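Forum > Bags and Luggage > Repairs and Care

Thread: Is zip wax worth paying for or is it just candle?

skestine_lane
Bought a tin of the Funau zip balm after reading how wonderful it is. The zip on my black day bag has been stiff since December and I wanted it sorted before I go away. I've done the main zip twice now, top to bottom, left it overnight both times. It might be a bit better. It might also be that I've opened and shut it a hundred times while checking whether it's better. Has anybody compared this stuff with an ordinary candle? I can't be the only one who suspects it's the same thing in a nicer tin.

Dimwood
Candle. Always has been. Plain white, no scent, no colour. Rub it along the teeth with the zip closed, then again with it open, run the slider up and down, brush off the crumbs. I've got a rucksack that has been on 114 walks (I keep a log, don't laugh) and it has had nothing but candle.

barroso_bags
I'll disagree with that. Candle is fine on metal teeth. On a nylon coil it sits in the gaps, picks up grit, and six months later you've got sandpaper. The balm is softer and goes on thinner. I've used it on three bags and I'd buy it again.

Dimwood
Six months later according to who? I see this grit business repeated on every thread and I've yet to see one gritty zip that wasn't dragged across a beach first.

barroso_bags
According to me, I've cleaned them out with a toothbrush. You don't have to believe it.

oldgreyholdall
Before anybody spends money, wash it. Warm water, drop of washing-up liquid, old toothbrush, let it dry properly. Most "stiff" zips are dirty zips. Then look at the slider. If the two sides of it have spread a little at the back, no wax in the world will help you.

skestine_lane
Washed it this morning, no change that I'd swear to. Pictures. The zip is in the first.

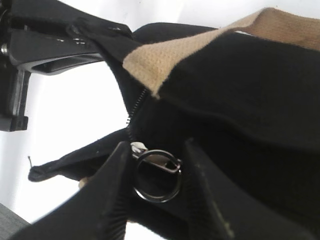
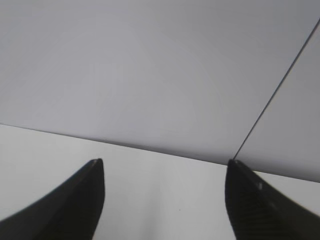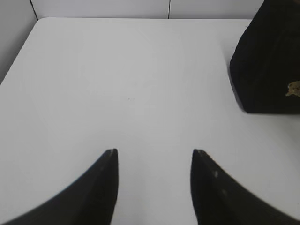 It sticks in the same place every time, a hand's width from the end, going up. Coming down it's fine. I've looked for a bent tooth and can't find one, and I've looked for loose threads on the inside and can't find those either. So what exactly is the balm meant to be doing for me?

oldgreyholdall
Same place every time, one direction only? I'd put money on the lining. It doesn't need to be a loose thread, a slack bit of lining or seam tape will do it. The slider lifts it as it goes past and pinches. Turn the bag inside out at that spot and pull the zip slowly with your other hand holding the lining flat. If it runs clean, you've got your answer and it cost nothing.

barroso_bags
Could be. Could also be the slider worn on one side. They're not expensive to replace if you can get the right size, the number is usually on the back.

Dimwood
"Usually". I've had sliders with no number, and sliders with a number that turned out to be wrong. Measure across the closed teeth with a ruler and go by that. And please don't buy one of those bumper kits, the one I bought had 123 pieces in it and 2 of them fitted anything I own.

fernandgate
Came here from a search. Is the balm all right on waterproof zips? The shop says yes but the shop would.

barroso_bags
Different animal, those have a coating. Check what the maker of the bag says before you put anything on it, balm or candle.

skestine_lane
Tried the inside-out thing. Holding the lining flat it goes up without a hitch, four times out of five. The fifth time it stuck again, so I'm not throwing a party yet. I've put a few stitches in to hold the lining back and will see how it does over a couple of weeks.

Meanwhile I've looked at the page for the balm again and it has 396 reviews, nearly all of them written within days of it arriving. What can you know about a zip in a few days?

Dimwood
That it smells of beeswax.

barroso_bags
You'll be glad of it on the next bag. Keep the lid on, it dries out.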